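Why a stack of blocks stays up

Age range: 7 to 11. Reading time: a few minutes. The test at the end needs a table and some cubes.

A block tower is one of the simplest structures there is. It has no glue, no nails and no screws. Two things hold it together: gravity and friction. This page explains both, and then explains what makes a tower fall.

1. Gravity and support

Gravity pulls every block towards the ground. The strength of this pull on an object is called its weight. A block on a table does not move down, so something must be pushing it up. The table does this. The push from the table is called the support force, and it is exactly as strong as the weight of the block.

In a stack of two, the bottom block has two jobs. It carries its own weight and it carries the block on top. The table then carries both. If each block has a mass of 25 grams, the bottom block carries 25 grams and the table carries 50 grams. Add a third block and the table carries 75 grams.

The pink cube in this stack is the foundation. A foundation is the lowest part of a structure, the part that passes the load to the ground. 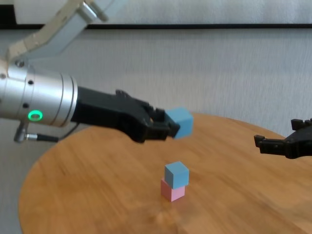

Ornska asks whether the heaviest block must always go at the bottom. It doesn't have to, but it usually helps. A heavy block high up makes the tower easier to tip. If all the blocks have the same mass, the order makes no difference to how steady the tower is, so the colours can go in any order you like.

2. The balance point

Every object has a point where its weight seems to be gathered. Engineers call it the centre of mass. For a solid cube made of one material, it is right in the middle, the same distance from all six faces.

Imagine a straight line going down from the centre of mass of the top block. If the line passes through the top face of the block below, the top block stays where it is. If the line misses that face, the top block tips over the edge.

Take two cubes with sides of 40 millimetres. Place one squarely on the other. Now slide the top one sideways. At 10 millimetres it stays. At 19 millimetres it should still stay, but a small knock will tip it. Past 20 millimetres, which is half the width of the cube, it falls.

The same rule works for a taller tower, but it has to be checked at every level. At each join, treat all the blocks above it as one object and find the balance point of that object. A tower can pass the test at the top and fail it lower down.

3. Friction

Friction is a force that resists sliding. It acts wherever two surfaces touch. Under a microscope even a smooth surface has bumps and dips, and these catch on one another. Rough surfaces often grip better than polished ones, but the material matters too. Rubber grips well even when it looks smooth.

Friction is useful when a block is picked up. Whatever holds the block has to press on two opposite sides. Press too lightly and the block slips down. Press hard enough and friction holds it.

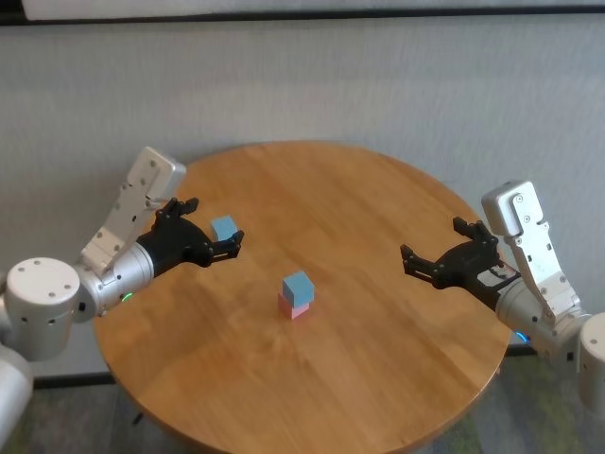

Friction also matters when a block is let go. A block that is still moving sideways when it lands drags the one below it along. Lower the block straight down, wait until it is resting flat, and then release both sides together. Move your fingers directly outwards. If one finger leaves late, it pushes the block off line.

4. Height and shape

Tall towers fall more easily than short ones, even when every block is in line. Push the side of a tower near the top and it starts to turn about its bottom edge. The higher the centre of mass, the smaller the tilt needed before the balance point goes past that edge.

The shape of each block matters for the same reason. A block standing on its small end is taller and has a narrower base than the same block lying flat. It can still be balanced on a cube, but it tips at a smaller angle.

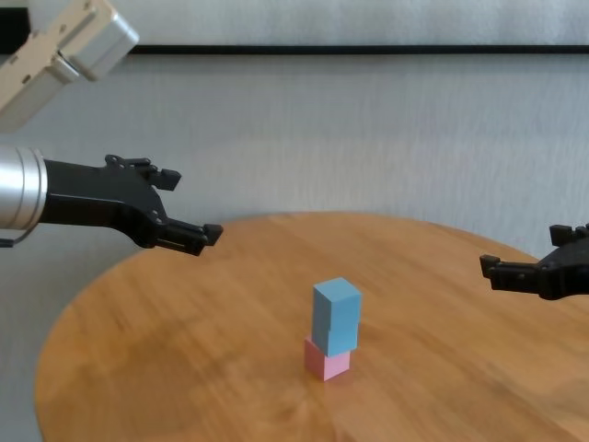
Upright blue block on a pink cube, set slightly towards the back.

5. Test it yourself

You will need: cubes of the same size, a ruler, a pencil, paper and a level table.

Put one cube on the table. Place a second cube squarely on top.

Slide the top cube sideways by 3 millimetres. Write down whether it stays.

Slide it another 3 millimetres and write down the result. Carry on until it falls.

Measure the width of the cube and divide by two. Compare this with the last distance at which the cube stayed up.

Repeat the whole test with a third cube placed squarely on the second and moved along with it. The distance at which the upper pair falls should be nearly the same.

Words used on this page

Centre of mass: the point where an object's weight seems to be gathered.
Foundation: the lowest part of a structure.
Friction: a force that resists sliding.
Load: the weight a structure has to carry.
Support force: the upward push from a surface on the object resting on it.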